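Amlow issues revised card stock specification for Mako picture sets
26/07/2023

Amlow has published a revised material specification for its Mako picture card sets, which are used in vocabulary screening and early reading programs. The new specification replaces the one issued in April and applies to all sets printed at the Buseck plant from the next production run onward. Artwork, card numbering and scoring sheets are unchanged.

The main change is to the board. Cards in the current edition use a single-ply coated stock with a gloss varnish on the picture side only. The revised stock is made of two plies bonded with a water-based adhesive, with a matte coating on both sides. Amlow says the older stock tended to curl toward the uncoated face when stored in humid rooms, and that curled cards did not sit flat in the box or deal cleanly from the top of a stack.

Glare was the second reason given for the revision. Under overhead lighting, gloss varnish can hide part of a picture from a person seated across the table. Test administrators usually respond by tilting the card, and the tilt differs from one administrator to the next. The matte coating reduces surface reflection at low viewing angles, although the company notes that dark colors print slightly weaker as a result. Ink density at Buseck has been raised to offset this.

Handling and wear

Cards were put through a handling trial at Jitpraphai, a testing firm that also works on playing cards and packaging. Each sample was flexed, shuffled and wiped with a damp cloth in repeated cycles, then inspected for edge splitting, scuffing and color loss. Edge splitting appeared later on the two-ply board than on the existing stock. Scuffing was about the same for both. Color loss after wiping was lower on the new cards, with the largest difference in the reds and browns.

Corner radius has also been increased, from 3 mm to 5 mm. Square and tightly rounded corners are the first part of a card to fray, and a larger radius spreads the load when a card is dropped or pushed back into a full box. The change leaves the picture area intact but moves the printed card number inward by a small amount. Users who file cards in slotted trays should check that the number is still visible above the slot.

The administration guide keeps its existing wording on presentation. Cards are held up one at a time between the fingers, with the picture facing the person being screened, and no prompt is given beyond the standard question. The guide adds a note that fingers should stay on the border, as the matte coating shows skin oil more readily than gloss.
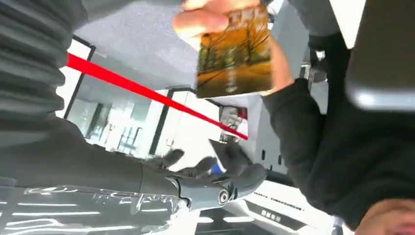
Compatibility with existing sets

Old and new cards can be mixed in practice sessions. Amlow advises against mixing them in scored sessions -- the two finishes can be told apart by touch and by sight, and a replacement card in an otherwise older set may draw attention to itself. Sites that have lost single cards can order gloss replacements while stock lasts. After that, only full sets will be supplied.

The revised cards are slightly thicker, and a complete set no longer fits the previous box. A deeper box with a reinforced base is included with each new set and is not sold separately.

Price and availability

The price of a full set will rise by around 2 percent. Orders of 25 sets or more will continue to ship directly from Buseck, and smaller orders will go through regional distributors as before. Orders already placed will be filled with the current gloss edition unless the buyer asks for a change before dispatch. The specification sheet and the updated administration guide are available to registered users on request.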